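Section 2. Planning and budgeting before you order

Read this section before anyone signs a quote. It applies to the Palero single-arm and two-arm kits and was written by Armelle Chauvin for the Clidham sites, after we had bought one kit badly and one kit fairly well. The vendor's own planning sheet covers the same ground in half a page. It is too cheerful, and you should not budget from it.

2.1 Decide what the arm is for

1. Write down one task in a single sentence. "Put slippers back on the shelf in pairs" is a task. "Help with tidying" is a wish, and you can't test a wish.

2. List the objects by hand, including the soft ones. Sales demos favor boxes and bottles. Footwear, cloth and anything with a strap will bend when the fingers close on it, and your success rate will drop.

3. Note how long a person takes to do the same task. Write this figure at the top of the page and leave it there. If the person takes less than a minute, expect a hard conversation later.

Note: Ask for a trial on your own objects. A video of a similar object does not count as a trial.

2.2 Measure the space

4. Measure every shelf height the arm must reach, the lowest one included. Reach figures in the brochure are given for an arm with nothing attached. A hand with fingers changes both the reach and the room needed between two shelves.

5. Check that the hand can turn in the gap with an object in it. Cut a cardboard shape the size of the hand plus the object and try it in the shelf. This takes ten minutes and has saved us one return shipment so far.

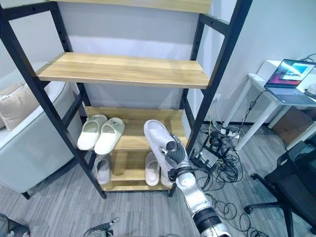 6. Plan the floor as carefully as the shelf. Power, network and control cables all have to go somewhere, and the kit does not include covers or a cable tray. Add them to your order.

7. Count outlets. Each arm controller, each hand, the laptop and any camera hub may want its own supply.

Caution: Do not route cables across a walkway or anywhere an office chair can roll over them. Damage of this kind is not covered by the warranty.

2.3 Build the real budget

8. Start with the quoted price and treat it as the smallest number you will see. Our Meijer quote for the hand came in at $3,295. It left out the mounting plate, the spare fingertips and shipping.

9. Add staff time. We logged 103 hours in the first quarter on set-up, calibration and recovering from faults. The planning sheet allows for 2 days.

10. Price spare parts now. Ask for lead times in writing – "usually in stock" is not a lead time.

11. Get a second quote. Stakham will match the hardware but charges separately for software updates after the first year, so compare both offers over 3 years.

Note: Leasing looks cheaper on the first page. Read the return conditions before you believe it, in particular the part on cosmetic wear.

2.4 Before you sign

12. Agree on an acceptance test that uses the sentence from step 1, and have the number of attempts and allowed failures written into the order.

13. Name the person who will reset the arm when it stops. If no name comes up, hold the order until September and ask again.

Continue to Section 3, Unpacking and Mounting, once the signed order has been filed with the acceptance test attached.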